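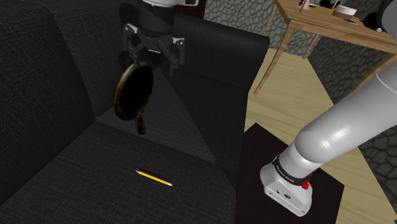 Progress report: Grostilby
Period: September to 2018-12-17
Prepared by Maritza Mosquera, Ondden

Work completed

All 18 levels of Grostilby can now be played from start to finish. The last two, both in the Inthanon mountain area, went in after the September build and still use temporary music. The jump controls were rewritten. Players can now change direction in the air, and the short hop works on every controller we support.

Two-player mode is in. The second player can join from the pause menu and keeps a separate life count. Online play is not part of this grant and no work has been done on it.

Testing

Pera ran the outside test sessions and logged 1015 reports. Many were duplicates about the moving platforms in the ice caves, which dropped players when both stood on the same edge. That bug is fixed. Two crashes on loading a saved game are still open, and we have not been able to repeat either one on our own machines.

Testers found the third boss too hard. We cut its health and added a checkpoint before the door.

Budget

Spending is within the approved amount. We moved $1000 from travel to sound, which pays for recording the boss themes again. The signed change form was sent with the last invoice.

Next period

Final music for the Inthanon levels
Fixes for the two save crashes
Menu text in Spanish and French
Submission build for console review

We need your approval of the revised box text before the submission build goes out.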